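4.2 What changed for the people at the packing benches

The arms at Orkura were brought in for one dull stretch of the day: taking bunches of cut flowers off a bench and standing them in a vase or bucket, stems down, heads unharmed. Staff had told us in April, before any of this began, that it was the part of the shift they would most gladly hand over. It is hard on the wrists, and it comes at the end of the day when everyone is tired. We were delighted to find how quickly they took to sharing it.

Over the study period the staff set up 1,000 single-bunch trials, 325 of them with tulips. Tulips are a lovely test and a cruel one – the stems are smooth, the leaves get in the way, and a grip that is a little too firm leaves a mark that shows by the next morning. The bunch is laid down at whatever angle the worker likes, and other goods may share the table, as they do on the gift-basket line (Figure 7). The arm comes in at the stem end, well away from the blossoms.
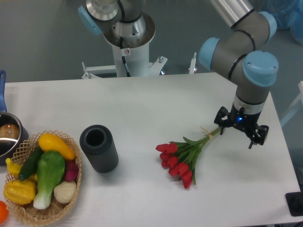
Figure 7. Tulip trial, with the gripper close to the stem end of the bunch and the ribbed vase standing on the same table.

One packer said that she had expected to stand and watch a machine all day, and had found herself teaching it. She now lays a bunch down the way she would for a new starter, stems towards the hand that will pick it up, and she told us she had begun doing the same for her workmates without noticing. Her one complaint was the waiting: the arm is slower than she is, and she would like something useful to do in the gap.

Her remark matches what we saw on the Deteo line, where 220 of the trials were run by staff with none of our team in the room. People changed the order of their work to suit the arm, and then – this was the part we enjoyed most – changed it again to suit themselves. Ribbon and cards, once left until last, moved into the waiting time. Two workers who had always packed side by side asked to have their benches turned so they could still talk.

There were losses too. The quiet minutes of bunching had been a chance to look over the flowers, and weak stems were now sometimes spotted later than before. Staff at Orkura put a short check back in at the start of the line, and we kept it for all the trials that followed. Section 4.3 looks at how the check was shared out between shifts.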